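Dutomwood Sorting Tray, Red

A good shallow tray earns its keep on laundry day, and we think you'll be so pleased with this one! The corners are rounded, the rim is raised, and there's plenty of space for scarves, tops and all those little things that never seem to find a drawer – just fold them long and lay them in.

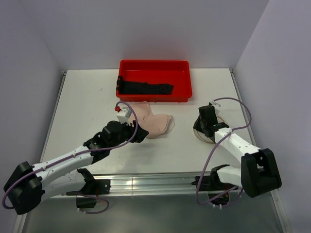

It also comes in a set of 2, if you like to keep darks and pastels apart. Item 491. Orders placed in October ship with our fall catalog.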